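Progress report, regional bus link – Fillira to Petersen
To: Siv Lundgren, Manager, Transport and Access
From: Pilar Espinoza
2023-06-07

Sorry this is brief, council papers close tonight and I've got the operator on the phone again at four.

Where we're at

Service agreement with Skamus still unsigned. All the clauses are settled bar the subsidy review and the winter timetable. Their lawyer wants the review pushed to the end of the second year, ours wants it at the end of the first. Ignacio Barrientos has drafted a halfway version, review at 18 months with either side able to call it early if fares fall below the agreed floor. Went to them last week, no answer yet. I'll chase.

Timetable is basically done. Four return trips on weekdays, first one leaving Fillira early enough to make the hospital clinic in Petersen, last one back after the college finishes. Weekend is thinner. We asked for a late Saturday run and Skamus said not at this price, which is fair enough, though we'll hear about it from the rugby club.

Stops: the shelter outside the old post office is approved. The one at the highway turnoff isn't. The roads people want a proper pull-in bay there before they'll sign off, and the gravel shoulder is too narrow on the northern side. Uriel Farías went out and measured it and reckons we can get the width by shifting the drain instead of the fence. Much cheaper if it holds up. The landowner is happy either way provided the gate stays where it is.

Community feedback

Better turnout than the last round. The Fillira session filled the hall, Petersen was quieter. Main themes same as before – connection times, what happens when the road floods, whether you can bring a bike. Quite a few people wanted to know if the concession card from the old service still works. It doesn't, but Skamus have agreed to swap them over free for the first three months. This needs to go on the website, at the moment the page still says to contact the depot.

Some strong views about the fare. Josefina Ibarra took the notes and has typed up the lot, including the letter from the seniors group, which is long but worth your time. Their point about return fares for same day medical trips is a good one and I'd like to put it to Skamus once the agreement is signed, not before.
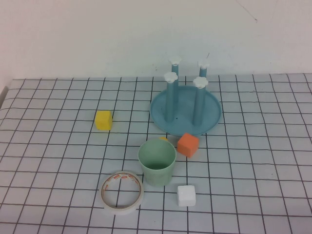 Ticketing

Zustel system is in at the Petersen depot and the readers have been fitted to the two buses we'll be using. The spare bus hasn't got one and won't until the next delivery. Drivers can take cash in the meantime. Training for drivers was a half day, I'm told it went fine, one of them asked for a printed cheat sheet and we've done that.

Reporting side is less good. Zustel exports boardings by route but not by stop unless you pay for the extra module. We wrote stop-level numbers into our own funding conditions so we can't really skip it. Ignacio is asking whether the regional licence already covers the module, he thinks it might. If not I'll need to come back to you for a variation.

Money

Spending is under budget, mostly becuase the shelter works haven't started. Don't read much into it, it'll catch up once the contractor is on site. The consultation came in slightly over, hall hire and a second letterbox drop after the first one missed the eastern side of town. I've moved that from the printing line and it's noted in the spreadsheet.

No change to the contingency. Would like to keep it whole until we know about the drain.

Risks

Agreement slipping past the end of June. If it does we lose the start date, the drivers' roster has to be locked in before then. This is the big one.

Pull-in bay. If the roads people say no to the drain idea we start without that stop and add it later. Not popular with the families out that way but workable.

Flood detour. Skamus want to turn around at the bridge when the low road is closed. Residents want the long way round. Costed at nine extra dollars per trip in fuel, but driver hours are the real problem. No decision.

Next

Signed agreement, or a clear reason why not.
Drain design from Uriel to the roads office, he's aiming for the end of next week.
Web page fixed, concession card info up.
Answer on the Zustel module.
Draft timetable leaflet – Josefina has the layout, waiting on the winter times.

What I need from you

A call to the Skamus regional manager if I haven't heard by the time the papers go out. Also an OK in writing to use the council logo on the buses, they've asked me twice now and I dont have anything on file.

Full feedback notes and the spreadsheet are in the shared folder, same place as last time.

Pilar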